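Inicio | Diario | Comercio | Viajes | Archivo

Aranceles, aceitunas y un apretón de manos

1 de junio de 2013
Por Nizar Salameh

Compartir (27) | Comentarios (8)

Vengo de tres días en Stovulville y todavía tengo la cabeza llena de porcentajes. Quería escribir anoche, pero llegué al hotel, me quité los zapatos y me quedé dormido con la acreditación colgada del cuello (la foto que me hicieron en la entrada es espantosa, por cierto).

Lo importante: han firmado. Bueno, han firmado algo. Las delegaciones de Flarnside y Brosley llevaban desde marzo peleándose por el arancel del aceite y las conservas, y ayer, después de una comida que se alargó hasta las seis de la tarde, salieron a anunciar que lo congelan todo hasta el otoño. ¡Hasta el otoño! Yo había apostado un café con Imad Boutros a que se levantaban de la mesa antes del postre, así que le debo un café.

Imad está contento y a la vez no se fía. Lleva media vida importando aceitunas y dice que una tregua le sirve para vaciar el almacén y poco más, porque con un papel así ningún banco te presta dinero. Tiene 830 cajas paradas en el puerto y paga por ellas cada mañana que pasa. Le pregunté si las iba a sacar ya y me contestó que primero quiere leer el texto entero, con los anexos. Los anexos, claro, no los ha visto ni él ni yo ni ninguno de los periodistas que estábamos allí. 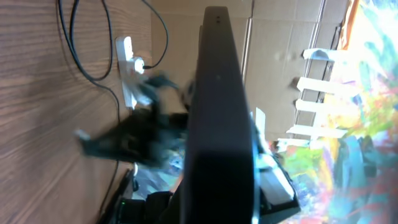
Lo que sí nos dieron fue un comunicado de página y media, con mucho «espíritu constructivo» y mucho «diálogo franco», que en idioma diplomático quiere decir que hubo gritos. La única cifra concreta es el cupo: 500 toneladas libres de recargo para cada parte. Flarnside pedía 1000. Brosley no quería dar ninguna. Saquen ustedes la cuenta de quién ha cedido, que yo llevo desde el desayuno dándole vueltas y cambio de opinión cada hora.

En la rueda de prensa me tocó preguntar casi al final y pregunté por las multas antiguas, las que ya se pagaron. Silencio, miradas, y luego un «ese punto se tratará más adelante». Me senté bastante enfadado, la verdad.

Por la noche cenamos en Bashir, el restaurante de la plaza, Imad y yo y dos colegas de la radio que no pararon de hablar de fútbol. Comí cordero con ciruelas, repetí, y discutimos un buen rato sobre si el ministro de Brosley llega en el cargo hasta septiembre. Yo digo que no. Imad dice que sí, y ya se quiere jugar otro café.

Mañana vuelvo a casa en el tren de las siete. Tengo que llamar a la redacción, pasar a limpio las notas de la segunda sesión y comprar algo para mi madre, que me pidió jabón de laurel y no he encontrado ni una pastilla.

Anterior | Siguiente | Volver al diario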